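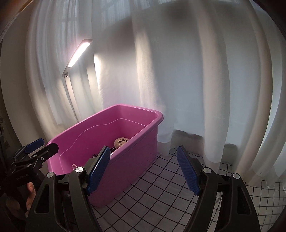
Notes on the parking permit consultation

The council's consultation on extending the residents' parking zone closes at the end of January. I have read the full pack, which runs to 70 pages with appendices, and went to the drop-in session at the library. These are my notes, mostly for neighbours who asked what the proposal says.

The existing zone stops at the railway bridge. The new boundary would take in the streets between the bridge and the old Trekov works, including ours. According to the schedule at the back, that adds 223 marked spaces. The main map shows the north side of the works entrance as permit bays and the schedule lists it as double yellow lines. I asked which was correct. Santosh Bhardwaj, the officer on duty, said the schedule takes priority and a corrected map would go online. It had not appeared when I checked this morning.

Hours of control are the part most people will want to look at. The current zone runs from 8 am to 6 pm. The proposal for the extension has two options:

Option A: the same hours as the existing zone.
Option B: a two-hour restriction in the late morning, residents only, with no control for the rest of the day.

Option B is aimed at commuters who leave a car all day and walk to the station. It does little about evening parking, and the survey in Appendix C was carried out between 7 am and 4 pm, so there is no evening data at all. Meenakshi Dubey from the end terrace raised this at the session and was told that an evening count could be requested through the response form. There is no box for it on the form. I put mine under "Any other comments".

The parking survey itself is reasonable as far as it goes. Each street was walked once an hour and part of each number plate was noted, which gives length of stay as well as occupancy. My one objection is that driveways with dropped kerbs have been counted as available kerb on two streets - this makes them look emptier than they are. Dezső Barta measured his side with a wheel and got six fewer spaces than the table gives. He has sent his figures in.

Visitor permits would be sold in books of 15. Paper books remain available from the library desk, but the pack says the council "intends to move to digital issue in due course" without giving a date. Anyone with regular carers or relatives who drive in should ask about that in writing. Carers' permits are a separate scheme and are dealt with on the last page of Appendix D, which is easy to miss.

Trade vehicles are not well covered. Sekar Tuhumury keeps a van over the length limit, and the draft order would exclude it from the permit bays altogether. The suggested alternative is the yard behind Brilta, which is private land and has a locked gate after 7 pm. I could find nothing in the pack to show that the owners have been asked.

How to respond: the online form takes about ten minutes and does not save part-way through, so write longer answers elsewhere first and paste them in. Paper forms go in the box at the library. One response per person is accepted, not one per household. Objections to the traffic order itself come later, at the statutory stage, and a comment made now will not be carried forward as an objection - you have to send it again.

I have chosen Option A, with a request for the evening count. I will add a note under this post when the corrected map is up.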